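Der Greifer, der nichts greifen wollte

Seit Juni habe ich ein neues Hobby: Ich sehe einem Greifer dabei zu, wie er in der Simulation ins Leere fasst. Abends um halb elf, mit kaltem Tee. Man wird bescheiden.

Zur Vorgeschichte: Pravedo heißt unser kleines Projekt, zwei Finger, ein simulierter Arm und die Aufgabe, ein Teil vom Tisch zu nehmen und in eine Schale zu legen. Kinderkram. Nach dem Umstieg auf die neue Version von Futano, unserer Physikbibliothek Marke Eigenbau, ließ ich über Nacht 381 Versuche laufen. Morgens standen 40 Erfolge im Protokoll. Vorher waren es 40 Fehlschläge gewesen, ich hielt das zunächst für eine vertauschte Spalte und ging beruhigt frühstücken.

Die Spalte war in Ordnung.

Also habe ich mir die Läufe einzeln angesehen. Der Arm fährt hin, die Finger schließen sich, alles sehr würdevoll, und dann meldet die Steuerung »Objekt gehalten«, während das Objekt noch gar nicht zwischen den Fingern ist. Der Arm hebt sich, fährt zur Schale und legt dort mit großer Sorgfalt nichts ab.

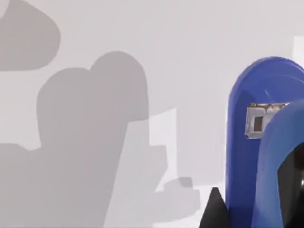 Mein erster Verdacht fiel auf die Reibung, weil mein erster Verdacht immer auf die Reibung fällt. Zwei Abende lang drehte ich an Koeffizienten, bis in einem Lauf das Teil an einem Finger klebte wie Kaugummi und nicht mehr abzuschütteln war. Das zählte das Protokoll übrigens als Erfolg.

Dann schaute Yuk-lan Liu drüber, las sechs Minuten lang schweigend und fragte, warum sich die Finger eigentlich gegenseitig berühren dürfen. Tja. In der alten Version waren Kontakte zwischen den Fingern ausgefiltert, in der neuen muss man das selbst eintragen. Sobald die Kollisionskörper sich streiften — und die sind bei mir etwas dicker als die sichtbaren Finger —, sah die Steuerung eine Kraft und freute sich.

Der Fix hat 19 Zeilen, davon die Hälfte Kommentar. Außerdem muss das Teil jetzt beim Anheben tatsächlich mit nach oben kommen, sonst gilt der Griff als misslungen. Dass ich das nicht von Anfang an geprüft habe, möchte ich hier nur kurz erwähnen.

Der nächste Nachtlauf ist gestartet. Die Sache mit dem Kaugummi ist noch offen, dafür lege ich ein eigenes Ticket an.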